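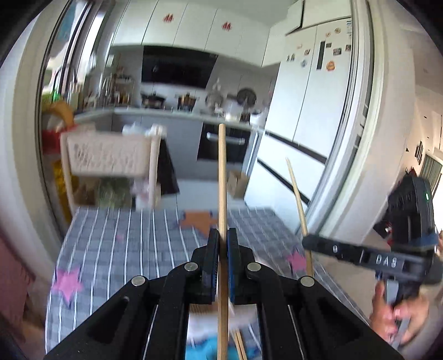 Can Skader replace a hand-written alignment script for wrist-camera recordings? For two-gripper work with thin objects, mostly. It still needs a manual pass on the jaw-width channel.

**Skader, reviewed by Ayuba Eshun, 26/02/2026**

Skader takes video and encoder logs from hand-held grippers and writes time-aligned episodes with a pose track per device. I ran it on 564 episodes of kitchen-table stick handling, two grippers per episode, and compared the output with our older Quaye scripts.

**Setup.** Install took one command. The config file has 16 required keys, and the error for a missing one gives the line number but not the key name.

**Pose tracking.** Good. Cabinet edges, fridge magnets and a checked tablecloth give the tracker plenty of texture. It lost tracking in six episodes, all with fast wrist rotation, and flagged each one correctly. Quaye drops these silently.

**Jaw state.** Weak. A thin wooden stick between two parallel jaws leaves a very small opening, and the default threshold labels it "closed, empty." Lowering `min_grasp_width` fixes that and adds false grasps elsewhere. I ended up with a per-task override.

**Segmentation.** The mask model handles the near gripper well. It tends to merge a slanted stick held by the second gripper with straight edges behind it, such as refrigerator trim.

**Export.** Writes Gastby format directly. Diner needs a converter, promised for April.

Processing averaged five seconds per episode on one workstation. I would keep Quaye installed for jaw labels and use Skader for the rest.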